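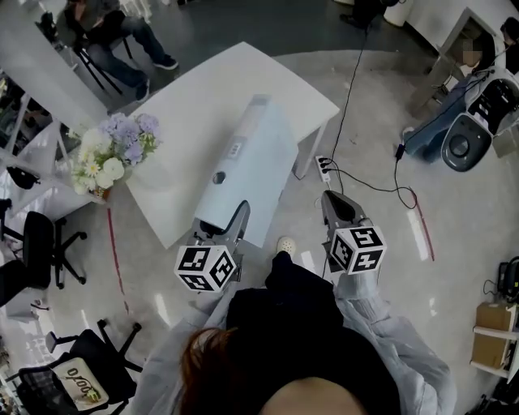
Both grippers out, the blue thing hanging off the front of the table, flowers in their corner.

The Blue Thing

May 2018

My sister wanted to know why I couldn't just buy the arm a pair of hands that already knew what they were doing, and I told her it doesn't work like that, and she said it should, and then her train went into a tunnel and I was left standing on the platform at Dornow with a bag of servo horns and nobody to argue with. So I went to the workshop.

Jolent is up two flights over a tile store. You pay by the month, you get a shelf, and you get whatever table isn't covered in somebody else's afternoon. I'd been there since November by then. My shelf had an arm on it, or most of an arm, and the arm was called Amari, which was the name on the side of the crate the motors came in. I liked how it sounded and by the time I thought of something better I'd already painted it on the base.

Amari could wave. Amari could point at the window. What Amari could not do was take hold of one end of something long and slide it across a table without shoving it onto the floor, and that was the whole reason I was building the thing! My mother's shoulders had gone bad and she couldn't get the long drawers out of her sewing cabinet anymore. I had this idea (I still have it) of an arm on a post beside the cabinet that would pull a drawer out, set it down flat in front of her, and put it back when she was done.

The way you teach it is you do the job yourself, over and over, holding the same kind of grippers the arm is going to use. There are cubes stuck on the sides with black squares printed on them so the computer can tell where your hands are. You squeeze, the jaws close. You let go, the jaws open. After a while your thumbs hurt in a place you didn't know was part of a thumb.

I needed a drawer to practice on and my mother wouldn't give me one, so I used the blue thing. It lived at Jolent before I did. It was long and pale blue with a label in the middle and a round hole, and everybody called it the blue thing, and if you asked what it was you got a different answer depending on who was making coffee. A part from an air handler. Half of a display stand. The man with the soldering station told me it was a coffin for an eel, and he said it with such a straight face that I went home and looked up eels.

It was the right length, though. I laid it slantwise on the white table with one end sticking out over the front, the way a drawer sticks out when you've pulled it too far, and I started.

First go, I lifted before I had a good squeeze and it skated sideways into the vase. Second go, same thing. The flowers were artificial, purple and white, and they'd been on that corner so long they had standing. You didn't move the flowers. I asked once, my first week, and got a look. So I learned to go around them, which meant every single time I did the motion there was this little swing to the right at the end, a sort of hip wiggle, to keep the left corner clear of the roses.

I got faster. By the end of the first week I had 200 goes saved. People stopped looking up when I swore. Someone ran a power strip over to my side of the table so I'd quit tripping on the old cord, and then I tripped on the new one.

You get strange after that many. I'd be at the grocery store reaching for a loaf of bread and I'd catch myself lining up my wrists. I dreamed about the hole in the blue thing. In the dream I put my ear to it and heard my mother's sewing machine going, very far down, and I was annoyed because I'd told her to rest.

At 991 I called her and said I was nearly ready to try it with the arm. She asked if it would be loud. I said a little. She asked if it could be made to wait until she'd found her glasses. I wrote that down on the back of my hand, WAIT GLASSES, and it stayed there through two showers.

Then Mathew broke. Mathew is the big printer, the one we all share, and he'd been halfway through my spare finger pads. It took 14 days to get the part, and in that time I couldn't do anything except more goes with the old pads, so I did more goes. I did them in the morning before my shift and I did them at night with the radio on. I got to where I could do one and carry on a conversation. The woman from the next bench told me the entire plot of a movie I'd already seen and I didn't drop the blue thing once.

I stopped at 1,805. No reason, I was hungry.

We ran it the next night, training and all, with the fan roaring and everyone pretending to be busy with their own stuff. I clamped Amari to the table. I set the blue thing down at its slant with the end poking out, and I took the flowers away, because there's brave and there's stupid, and for once I didn't get a look. Then I hit the key and stepped back onto somebody's foot.

Amari came down over the near end, slow. The jaws closed. There was a wait, a long one, long enough that I started toward the plug. Then the whole arm leaned back and the blue thing came with it, level, easy as anything, and right at the end, with the table bare and nothing in the way at all, Amari gave a little swing to the right.

The woman from the next bench laughed so hard she had to sit down. I said oh no. I said it a few times. I could fix it, I knew how to fix it, you throw out the old goes and do new ones with the corner empty, and I stood there adding up the evenings in my head.

I took a video for my mother instead. She watched it on the phone held very close to her face, and then she wanted it again, and the third time through she put her finger on the screen at the place where it swings.

"What's it going around?" she said.

I told her there was a vase there, usually.

She thought about that. She looked over at the sewing cabinet, at the right side of it, where the lamp is, and the button jar, and the dish the cat sleeps in.

"Well, don't take that out," she said, and went to find something to put the post on.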